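Komby build log -- student manipulation project
2023-01-24

Carried over from the last entry: left jaw on unit A was closing late. Traced to the pivot screw nearest the finger pad, backed out a quarter turn. Reseated with thread locker and cycled 200 times unloaded. No drift on the encoder afterward. Unit B not touched.

Calibration redone on both units before recording. Jikau script still fails on the first pass if the width file from the previous session is present. Delete the file, run again, passes. Someone should fix this before April, when the second group starts using the script.

Task for this block is soft-object handling with a container inside a tray. Target is 500 demonstrations. Total in the Plovis folder at start of session was 138, of which 7 are flagged for dropped tracking and need to be redone. Do not delete the flagged ones, the filter is being tested against them.

Notes on grasping long-pile material:

Pads reach the fur well before they reach anything firm. Width reading at first contact is therefore not useful as a grasp threshold. Closing to a fixed width works better but needs a separate value per object. Values are in the Ramalho sheet, second tab.

Approach angle matters more than closing speed. Coming in over the front wall of the box, the linkage needs clearance on both sides of the cardboard or the outer jaw drags on it. Start higher and go down steeper.

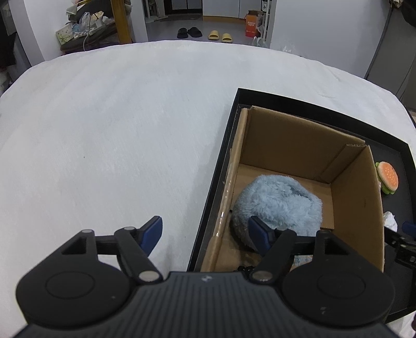
Opening the jaws fully before the descent also helped, at the cost of a slower approach. The policy people want a consistent start width, so for now every demonstration starts at full open, including the small plush items where it is not needed.

Wide lens distortion is still uncorrected in the preview. Correction is applied at export only -- do not judge distances from the preview.

Open items:
Spare blue pads, one pair per unit
Jikau width file bug
Redo flagged demonstrations
Check unit B pivots for the same fault
Agree on file naming with the second group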